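Soft Bag Gripper Trials: Frequently Asked Questions

These are the questions we get most often about the gripper comparison at Ollura. Renato Carrasco keeps the page up to date. If yours isn't answered, write to the bench team and ask for Renato or Oriana Toledo.

What are you comparing?

Two sets of gripper fingers on the same pair of arms. One set is the Flarkis finger, which has a textured face and a narrow tip. The other is the Espinoza pad, which is wider and has a smooth rubber face. The arms, the table and the controller stay the same for both. The controller is the Ovach unit we have used since November.

Why soft bags?

Most of the requests we get are for packing and unpacking jobs, and boxes were not telling us much. Any of the grippers we own can hold a box. A fabric bag folds over, closes up again when you let go of one side, and catches on the fingers on the way out. The differences between finger types show up much sooner on fabric.

What does a trial consist of?

The bag goes on the table with the main zipper already undone. One gripper goes into the opening from above, takes hold of the lining or the rim, and pulls. The second arm takes the other end if the trial calls for it. 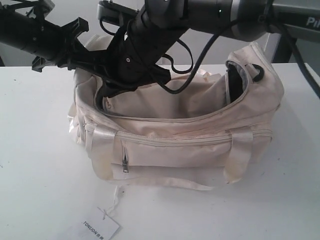
The operator then has 80 seconds to get the bag open wide enough to place an object inside. A trial ends when the object is in, when the time runs out, or when somebody presses stop. We log all three outcomes separately, so please don't write "fail" in the notes column. Write which one it was.

Do the arms run on their own?

No. For this comparison every trial is run by an operator. We wanted to know what the fingers can do with a person making the decisions before we put a policy in the way. Horacio Garrido and Mirta Vergara run most of the sessions and they swap after each set.

How many trials have you done?

The plan is 2,000 across both finger types. The first report only used 69 of them, all with the Flarkis finger, and it should be read with that in mind. The Espinoza numbers will go in the second report.

One arm or two?

Both are in the plan. One arm can get into a bag that is already gaping, but it tends to drag the whole bag across the table when it pulls. With two arms, each gripper takes one end of the opening and they hold against each other. It is slower to set up and the operators prefer it.

Which camera views do you record?

There is one fixed view from the front, plus a view from each wrist. The wrist views are the useful ones for checking whether the finger has one layer of fabric or two. The front view is what we use for scoring. We tried scoring from the wrist views alone and the scorers disagreed too often, so we dropped that.

Can a wide-open bag still count as a bad trial?

Yes. If a finger has slipped between the lining and the outer fabric, the opening can look fine and the object ends up in the wrong place. Scorers should check the rim at both ends before marking the trial as good.
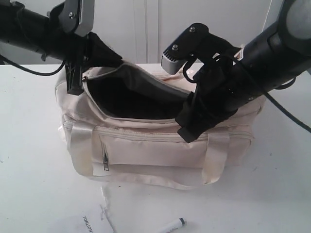
What about the cables?

Leave enough slack for the wrist to turn all the way in both directions, and check it before each set. A cable that pulls tight partway through will move the gripper a little, and that is hard to spot later in the logs - it looks like an operator mistake.

Can we send you our own bag?

Yes, if it fits on the table and you don't need it back in perfect shape. Send two of the same kind. Leave any tags on and tell us what the lining is made of if you know.

Can I get the finger drawings?

We can't share the Flarkis or Espinoza drawings. Our own mounting bracket is a different matter. Ask Abelardo Ibarra for the current file and tell him which wrist you plan to mount it on, as there are two versions.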